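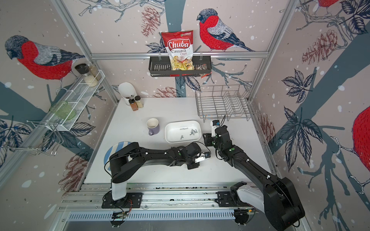
The Bird Paper Goes Back Up

Last updated: October

Wallpaper with birds on it used to be something you found when you bought an old house. It was in the dining room or the back bedroom, faded on the window side, and it came off with a steamer and a lot of swearing. Now people are paying to put it back.

At Nogueira, a paint and paper shop that has been on the same corner for 261 months by the owner's count, the sample books with plain textures have moved to the bottom shelf. The top shelf is birds, branches, and fruit. Staff there say most buyers come in for one wall and leave with enough for the room.

Part of the appeal is that a bird pattern gives you something to look at. Stripes and small florals fade into the background after a week. A finch the size of your hand does not, and whether that is good or bad depends on how much time you spend in the room. Entryways, powder rooms, and pantries do well. Bedrooms are harder, and the people I spoke with who regretted their choice had mostly put it behind a bed.

Picking a background

The ground color matters more than the bird. Green and navy grounds look rich in the store and heavy at home, especially on a north wall. Pale grounds are easier to live with and easier to match if you have to patch. Grultow, a small printer that sells only bird and plant designs, offers most of its patterns on 4 grounds, and the lightest one outsells the others.

Take the sample home and tape it up for a few days. Look at it in the morning and again at 6 in the evening with the lamps on. A beige that seemed neutral can go pink under a warm bulb.

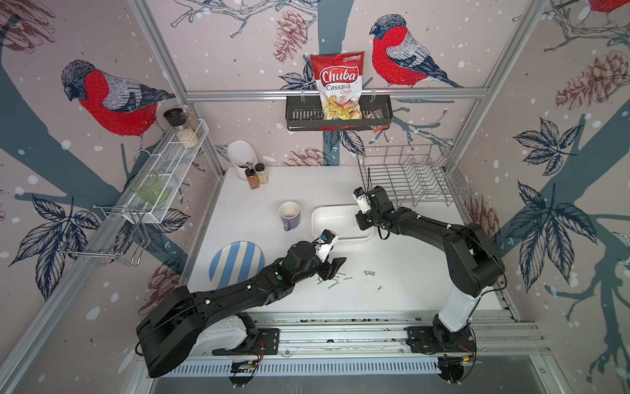
Large patterns need planning before the first strip goes up. The repeat is the distance before the design starts over, and on big bird papers it can be long enough that you lose a good piece of every roll to matching. Corners are where it shows. If the strips land badly, a bird gets split, and you end up with a red belly and a perch in one corner and no head to go with them. Winter designs with bullfinches, pine cones, and navy leaves are a little forgiving here, as a pine cone or a bunch of leaves at the edge reads fine on its own. Start with the wall you see first from the door, put a whole bird where you want it, and work outward.

Paste or peel

Peel-and-stick is fine for renters and for anyone who expects to change their mind. It does not like textured walls or fresh paint. Fulo, which makes both kinds, asks customers to let new paint cure for 8 weeks before applying the stick-on version. Pasted paper takes longer to hang, but you can slide it into place, and with a big repeat that counts for a lot.

Grirnetti sells its remnants by the yard, and these are worth a look for closets, drawer liners, and the backs of bookcases. Buy one more roll than the math tells you and check that the batch numbers match. Keep the leftover in a closet, flat or rolled — never in the attic, where the heat dries it out.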